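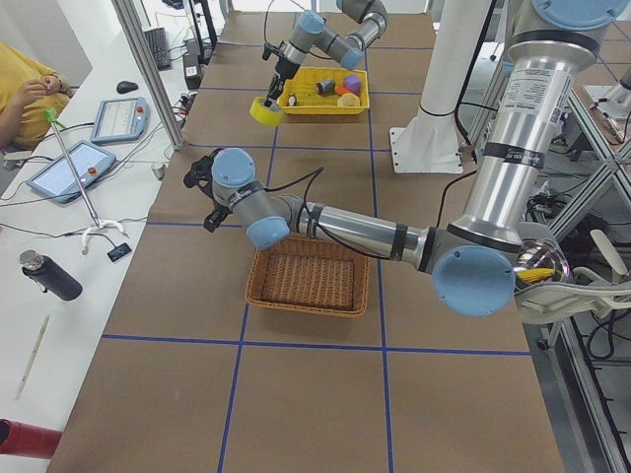
Ticket: blue tape lifting off paper table cover
Opened by: Kanyarat Yensuk
Category: Workroom / supplies
Status: Closed

First entry, May

Hi all, it's me again with the tape. I know, I know. The blue lines on the big worktable are coming up at the corners, mostly where the long ones cross the short ones, and every time somebody slides a basket over a crossing it catches and the end curls up a bit more. By the afternoon I've got little blue flags sticking up all over and I'm pressing them down with my thumb like a crazy person.

What I've got on there: the brown paper from Malow and the thin blue tape from Flerton. The paper is new as of this month. The tape is the same tape we've always used, same box even.

What I've tried so far: pressing harder (ha), and wiping the paper with a dry cloth before I lay the line. The wiping helped for one morning. Then, flags.

Could somebody at the supply desk tell me if the paper changed? It feels slicker than the old stuff to me but I may be imagining it.

Reply from supply desk

Hi Kanyarat, you're not imagining it. The Malow roll we switched to has a smooth side and a rough side. The old one was the same on both. Which side is up on your table?

Kanyarat

Oh no. I just went and rubbed a scrap with my fingernail and I'm pretty sure I put it smooth side up. It looked nicer! In my defense there's nothing printed on the roll. OK, so before I rip the whole cover off and redo every single line, is there any way to save it? It takes me most of a morning to get the lines straight and I was really proud of these.

Reply from supply desk

You could try rubbing the crossings down with something hard and flat. A ruler edge works, or one of those plastic Plaltora scrapers in the second drawer. If that doesn't hold overnight I'd flip the paper.

Kanyarat, 10 a.m.

Scraper report! I did the half of the table nearest the door and left the other half alone so I'd have something to compare. The scraped half is better, no question, the long runs are lying totally flat. The crossings are still lifting though. I think it's the tape sitting on top of tape, there's a tiny step there and the basket rim finds it every time.

I also tried dragging the wicker basket across on purpose and then the yellow tray. The wicker is much worse. The bottom is all weave and it grabs. The tray mostly glides over.

Kanyarat, later

Gave up and flipped the paper. Rough side up, fresh lines. Two changes while I was at it:

I cut the short lines so they stop right at the long ones and don't go over the top. No more step. It's fiddly, and you want a sharp blade and a light hand or you go through the paper (I did, once, and patched it from underneath).

I'm also asking everyone to pick the wicker basket up and set it down. Please don't push it. I put a note by the light switch.

Reply from supply desk

Sounds good. I've marked the rest of the Malow rolls with an R on the rough side so it doesn't happen to the next person. Do you need more tape?

Kanyarat

Yes please, 2 rolls of the blue if you have them. I used up a lot on the do-over. The yellow we're fine for.

Kanyarat, 3 p.m., last update

Everything's still down! Not one flag, and the tables have been in use since lunch. I'm happy to close this. If the crossings start up again I'll reopen it and complain some more. Thanks for the scraper tip, I'm keeping the scraper by the way, so take it off the drawer list.

Closed by supply desk. Tape sent up with the afternoon cart.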